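3.2 Acquisition et mise en correspondance des fragments

Le mobilier céramique du site de Nirden provient pour l'essentiel du comblement d'une citerne, fouillée en deux campagnes. Le lot étudié comprend 1 000 tessons, dont 98 bords. Les pièces dont la plus grande dimension est inférieure à deux centimètres ont été écartées, leur courbure étant trop faiblement contrainte pour permettre une orientation fiable.

Chaque tesson a été numérisé sur ses deux faces, puis rattaché à son unité stratigraphique dans la base Nirus. Les maillages ont été décimés à un pas constant avant l'extraction des lignes de fracture. Nous reprenons pour cette étape le descripteur de Blomqvist, calculé sur la tranche seule, les surfaces internes étant souvent altérées par des concrétions calcaires.
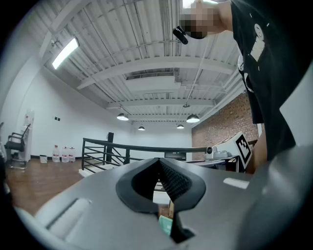

L'appariement procède en deux temps. Un premier filtre élimine les paires incompatibles en épaisseur ou en couleur de pâte ; un recalage rigide est ensuite appliqué aux candidats restants. Sur environ 2 000 paires retenues à l'issue du filtre, 200 ont été soumises à l'examen d'un céramologue, sans communication préalable du score. Le protocole de tirage est détaillé en annexe B.

Fig. 4. Répartition des scores de recalage selon l'unité stratigraphique (non reproduite dans la version texte).

Les désaccords entre le score et l'avis de l'expert concernent surtout les panses de grands conteneurs, dont les cassures sont peu sinueuses. Entili observe le même biais sur la série de Windell, où le façonnage au colombin produit des fractures parallèles presque rectilignes. Une pondération par la longueur de contact réduit cet effet, au prix d'une perte de sensibilité sur les petits bords. Nous l'avons conservée pour les panses uniquement.

Les remontages validés sont enregistrés sous forme de graphe, chaque arête portant le score, l'identifiant de l'opérateur et l'état de conservation de la cassure. La restitution virtuelle des profils, traitée en section 3.3, utilise ce graphe sans modification.

Auteur correspondant : Retno Entili
Dernière mise à jour : 22 juil. 2023
Partages : 7 | Commentaires : 0
Ce site utilise des cookies de mesure d'audience. Accepter | Paramétrer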